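Pramcombe
Part 1: The Finger

The arm at Ornorbridge dropped a pan of hot oil on July 5, 2023. It had picked up that same pan 693 times without trouble. On the next try it closed its fingers, reported a good grip, and lifted. The pan slid out and went over the edge. Settimio Parisi was standing closer than he should have been and got burned from the wrist to the elbow.

I wasn't there. I read the report in Pramcombe with Eirini Tzanetos sitting across from me, eating crackers over her keyboard.

"It says good grip," I said.

"It thought it had one."

She turned her screen around. The arm had learned from people. We walked around with grippers in our hands, picked things up and put them down, and the arm copied what we did. More than 1000 of those recordings were mine. In 7 of them, all from one afternoon, the tip of my finger piece had started to slide around under its wrap. I remembered that afternoon. I had felt it go and squeezed harder, and the pan had stayed put, so I kept working. I wanted to get home.

"So it learned to squeeze," I said.

"It learned that sliding is fine if you squeeze. Yours held. That one was heavier."

I asked if she was going to write that down. She said she already had.

Settimio called that night. His arm was bandaged and he was bored. I told him about the afternoon. He was quiet for a while and then asked if I'd been wearing the wrap with the loose end. I said yes. He said he had used it the week before and hadn't told anyone either.

They pulled the seven files and then they pulled the rest of that month to be safe. We had to record all of it again. I went back to the white counter with a new wrap on the finger, bunched up tight and black at the tip. One of the others was on my left in a green T-shirt, and another was farther down in black, already aiming at the counter. I looked at the wrap for a long time before I reached for anything.

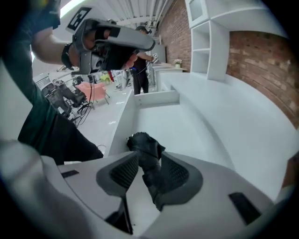 Part 2: Settimio Comes Back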